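Home First-Aid Kits: Frequently Asked Questions

What should a basic kit hold?
Adhesive bandages in mixed sizes, gauze pads, tape, an elastic bandage, blunt scissors, tweezers, gloves and any medicine your household takes regularly. Add a card with your doctor's number on it.

What kind of container works best?
Anything with a lid that an adult can open with one hand. A plastic storage container is fine. You don't need a special bag.

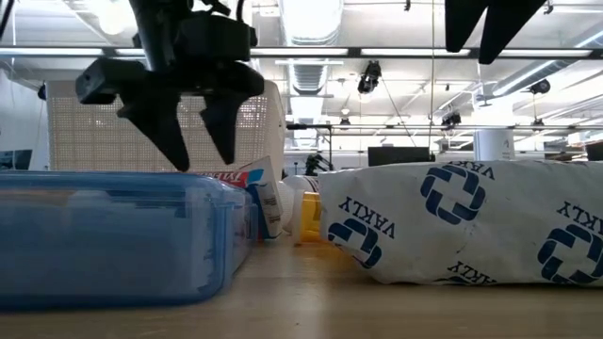
Vasco Guerreiro

Where should I keep it?
A hall closet or a high kitchen shelf. Bathrooms get damp, and damp ruins tape and tablets. If you have small children, use a shelf they can't climb to – or a cabinet that locks.

How often should I check it?
Twice a year. I do mine in March and again when the clocks go back. Throw out anything past its date and write down what you need to replace.

Do bandages expire?
Sterile ones carry a date on the wrapper. Elastic bandages don't, but they do lose their stretch. If one no longer springs back when you pull it, get a new one.

What is the difference between an elastic bandage and a cohesive one?
An elastic bandage needs clips or tape to stay put and can be washed and used again. A cohesive bandage sticks to itself and not to skin or hair. Use it once and throw it away.

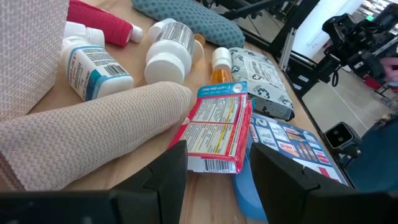
Medicines

Can I move tablets into a smaller bottle?
No. Keep them in the package they came in, with the label and the leaflet. Loose tablets are easy to mix up.

What do I do with old medicine?
Ask your pharmacy if it takes returns. The Rodari Street branch of Salameh has a drop box by the counter. Don't flush anything unless the leaflet says to.

Should I keep a second kit in the car?
Yes, but leave the medicine out of it. A parked car gets too hot in summer.

Last updated Sat 16 December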